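Plarnberg Community Kitchen
Progress report to the Bittencourt Fund, second period
February 2, 2026

Sorry this is a few days behind. The oven business ate most of last week, see below.

Where we are

Sessions running on two days now, Tuesday lunch and the after-school one. The Saturday morning is still not open. We said in the first report it would be going by Christmas and it isn't, that's down to the hall booking and not to lack of interest. The dance school has the main room until the end of term and the side room has no sink. Have asked for the slot from March and been told yes in principle, nothing in writing.

Cooking course: 30 places offered, 26 taken up. The four unfilled were all on the evening group. Evening is hard in winter, the last bus back to Dridton goes before we've finished washing up, and two people told us straight that this was the reason they stopped asking about it. We'd like to start that group half an hour earlier. Doesn't need money, only needs the school to let us in sooner.

After-school session going well. Children arrive hungry and cross and there was a lot of crisps-first, dinner-later to begin with. We stopped arguing about it and just put fruit out before anything else happens. No charge, no form, help yourself. It goes. Bananas first, then anything already cut up. Whole oranges come back to us, nobody under ten wants to peel one, so now we quarter them.
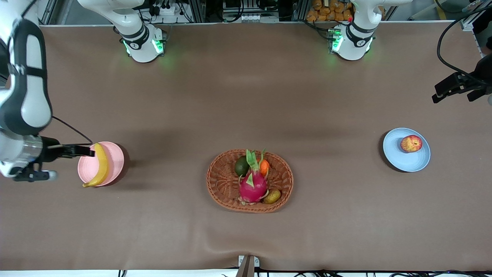
Banana in the pink bowl, fruit table.

Fruit comes from the Pusora market stall at a reduced rate. They let us have what won't last the weekend. Quality is mixed, some weeks lovely pears and some weeks all going soft, and soft ones go in the crumble or a batch of compote for the freezer. We weigh nothing and write down very little here so please don't ask for tonnage, the form had a box for it and we've left it blank.

Money

Spent so far this period: £2270. Biggest part of that was the oven. The old one failed its check in the first week of term and the engineer wouldn't sign it off, so we had to bring forward the replacement which was down for the summer. Reconditioned, not new, with a year's cover on parts. It took six days to arrive and then wouldn't fit past the hatch, so the door had to come off. Hatch door is back on now but sticks.

Rest went on ingredients, the hall hire, food hygiene certificates for the new helpers and a second fridge thermometer. Receipts are in the folder, in date order apart from the hall ones which come quarterly and are at the back. One recipt is missing, chopping boards, we have the bank line but not the slip. Have asked the shop for a copy.

Because of the oven we are ahead of the spending plan. We'd like to move the summer equipment line into this period and leave the total alone. Can you confirm that's ok by email, we were told last time it doesn't need a new form.

What hasn't worked

The recipe cards. We printed a set of 6 and people were polite about them and left them on the tables. Too wordy, and one asked for a food processor which hardly anyone on the course owns. Redoing them with fewer steps and bigger print. The lentil one is getting dropped altogether.

Text reminders. Half went to old numbers. Have gone back to a paper list by the door, and people add themselves if they want a nudge. Slower but the numbers are right.

Also the slow cooker loan scheme, which was in the bid. Not started. We have the cookers, they are in the cupboard in their boxes, but they need testing before they go out and the person we had lined up to do it has moved away. Looking for someone local. If the Fund knows of anybody through the other projects that would be a real help.

Feedback

Short forms at the end of the autumn block. Most liked: bread, and eating together at the end. Least liked: the washing up rota, the cold in the side room. A few asked for a session on cooking for one, which we hadn't thought of and will put into the spring block. One parent wrote that her son now asks for soup. Another wrote that the parking is terrible, and it is.

Next period

- Saturday session open, subject to the hall
- evening group on the earlier start
- new recipe cards printed and tried out on the Tuesday lot first
- cookers tested and out on loan
- cooking for one, two sessions to begin with
- fix hatch door

Visit: you asked for dates. Any Tuesday in March suits, come for twelve and eat with us. Let us know about allergies beforehand. Use the side gate, the front one is locked on weekdays.

The attendence sheets will follow seperately, they're still being typed up.

Contact: Plarnberg Community Kitchen, use the form on our contact page | © Plarnberg Community Kitchen | Back to top

We use cookies to make this site work and to see which pages get read. Accept / Manage settings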